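Fantasy baseball: do keepers lose their contract year if traded mid season?

Posted by skastholm_fan

12 team keeper league, runs on Umach. Traded my lefty starter to Harriet Montoya's team in June for a closer and a pick. She says his contract clock resets becuase he changed rosters. Commish is no help. He's thrown 121 innings and I'm still 2 games back so kinda matters to me what she can keep him for. Anyone dealt with this?

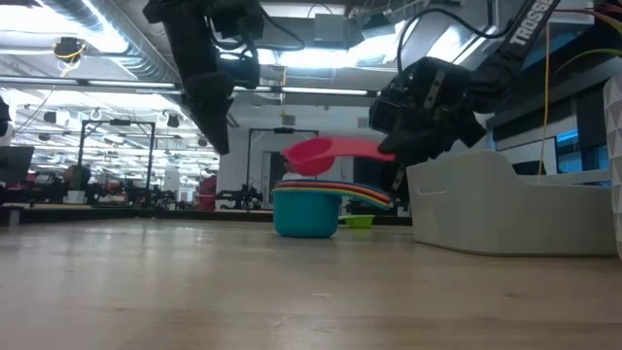 Colored measuring cups on the table, one of them in the air

Rules page just says "keepers advance one year each season." Nothing on trades.

2 answers

firndale87
No reset. Contract follows the player, same as real ball. Every keeper league I've been in does it that way. Check under League Settings, then Keepers, there might be a box for "carry contract on trade." If it's checked she's stuck with his current year. If not, your commish has to rule on it, and get it in writing before Wednesday waivers run.

Cifuentes
depends on the league. ours resets. bad trade btw, never give up a starter for saves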